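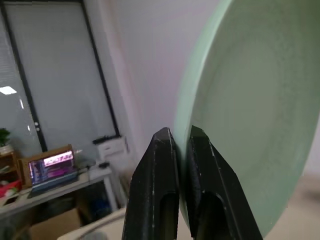 From: Evelien Geerts
To: equipment-planning list
Date: Sunday, July 10, 2022
Subject: Re: [equipment-planning] Budget line for second arm

Replying to the whole list, as Arnout asked for objections before the numbers go to Cludthorpe.

Arnout Coppens wrote:
> Short version of what I'd like to put in the plan for next year.
>
> One more arm with the same two-finger gripper and wrist camera we have
> on the first one. Boersma has quoted us with a service contract, Toveo
> has quoted without. I prefer Boersma.
>
> The plate work is going well enough that I think we can justify it. With
> two arms we could run 200 pickups a day and have the dish-handling part
> of Brurkance wrapped up by May.
>
> I would also like 3 spare pairs of fingers, and a small reserve for cups,
> bowls and plates.
>
> If anyone has a problem with this, please say so now and not after it
> is approved.
>
> Arnout

OK, I have a problem with it. Several.

> The plate work is going well enough

Well enough compared to what? I went through the log sheets again on Friday and I can't get a success rate out of them. Some people write down a pickup when the fingers close on the rim. Some write it down when the plate has been set back down where it belongs. Those are different jobs, and a plate that is pinched at the rim and tilted up in the air has only done the first one. Until we agree on what counts, I don't see how we can tell Cludthorpe anything is going well.

I'd also point out that it's nearly all the same pale green plate. It has a nice raised rim that the fingers can get on either side of. Has anyone tried the flat ones from the kitchen? I asked in May and got a "should be fine." I would like to see it in the log before I see it in a budget.

> With two arms we could run 200 pickups a day

This assumes the arm is what's slowing us down. Last month we had the current one available every working day and used it on 16 of them. The other days went to people being out, or the mount being adjusted, or somebody needing the room for a call. A second arm fixes none of that. It needs a second operator, and there is no operator in the plan. I looked twice.

It also needs somewhere to stand. The office already has the desk, the printer and its cabinet, the shelf and the chair in it. If the second arm goes in there, tell me what moves out and who pays for moving it. If it goes somewhere else, then we are comparing runs from two rooms with different light, and the wrist camera will see different windows and walls behind every plate. Maybe that's good for us, but I want somebody to say it on purpose.

> I prefer Boersma

I don't, or at least not yet. The service contract is where the money is. It covers the arm and the controller and leaves out the fingers, and the fingers are the part we scuff. So we'd be paying every year for cover on the thing that hasn't given us trouble, and then buying fingers on top. Toveo's quote is shorter and I trust it a little more for that reason, but it has no delivery date in it at all. Could you get one in writing? "After the summer" is what they told us last time.

> 3 spare pairs of fingers

Fine by me. The fingers have scratches on them now, and I would like to have a clean pair to compare against. Order those out of this year's money and don't wait for the rest.

> a small reserve for cups, bowls and plates

Please put an amount. I suggest 200 and no more. Cludthorpe will cross out anything called a reserve.

What I'd support for next year:

- the spare fingers, now
- the 200 for dishes, with flat plates included this time
- paid hours for one operator on the arm we already have
- the second arm moved to the following year, to be looked at again once we have a month of logs that all mean the same thing

I know that pushes Brurkance past the date you want. I don't believe in the date either way.

I can write up a one-page log sheet with two columns, gripped and placed, if people promise to fill in both.

Evelien

--
To leave this list, send a blank message with "unsubscribe" in the subject line.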